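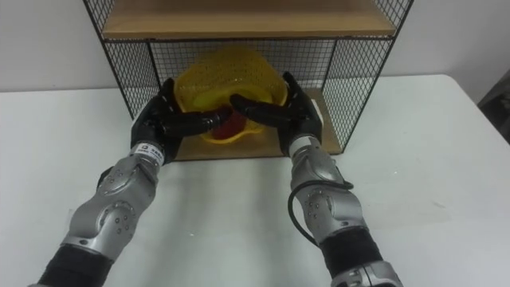
Setting Up a Desktop Shelf with Pull-Out Baskets

Small items left on a work surface are easily mislaid. The household guidance team at Vastport recommends a wire mesh shelf unit fitted with one or more light plastic baskets. The method below suits a home office, a sewing corner or a shared study room.

Before you begin

Clear the desk and wipe it with a damp cloth. Allow the surface to dry fully. Measure the opening of the shelf unit, then measure the basket at its rim, where it is widest. Leave a small gap on both sides so that the basket can be drawn out without scraping.

Step 1. Place the unit

Set the shelf unit well back from the front of the desk and press down on each corner in turn. If it rocks, put a felt pad under the short corner. On a height-adjustable desk, raise and lower the top once before loading the shelf, and check that the unit has not moved.

Step 2. Fill the basket

Stand the basket on the open desktop while you sort. Heavier items go in first – staplers, tape, spare chargers – with lighter ones on top. Nothing should rise above the rim. Items narrower than the holes in the mesh belong in a closed box.
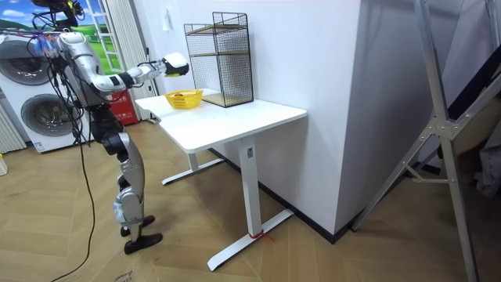
Photo: Hanna Szewczyk / Vastport

A yellow basket on a white desktop is easy to find at a glance, and a strong color is advised wherever several people use the same desk.

Step 3. Insert the basket

Hold the basket with one hand on each side. Tip the open top slightly toward you, rest the back edge on the shelf, and slide the basket in until it sits level. Do not pull a full basket by the front rim alone – thin plastic may bend or crack.

Step 4. Maintain the arrangement

Empty the basket every 16 weeks. Wash it in lukewarm water with mild soap and dry it before returning it to the shelf. Dust the wire with a soft brush.

Text: Borghild Ljungberg. Reviewed by Mahnaz Talebi, 12 April 2020.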